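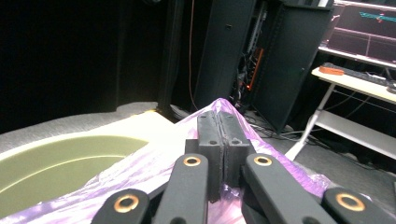
Mustham bag, notes for May, afternoon

Back on the handle question again, and I know Ruoxi will roll her eyes, but I really do think the rolled handle is the nicer one! The flat version we cut for the Floredari sample looked fine on the bench and then dug into my shoulder the minute I put a laptop and two books in it. So I've skived the ends down a bit more, rolled them over cotton cord, and saddle stitched the lot by hand (my thumbs are complaining).

Edge paint: two coats of the Lei brown, sanded between. The first coat went on too thick near the D-ring tabs and I had to scrape it back, so please go thin there -- thinner than you think. Jiahui likes the darker edge against the tan and I'm coming around to it, though on the olive it looks a little heavy to me.

Lining is still open. Xiaoyan wants the twill, and I'd love to see the suede just once before we say no. It does add weight, I grant you that.

Neston have the order down as 1000 zipper pulls, long style. Zixuan, could you check whether that covers the small size too? The short pulls are the ones that kept catching on the flap.

Left to do: punch the second strap, try the 8 mm holes on scrap first, and find where I put the good bone folder.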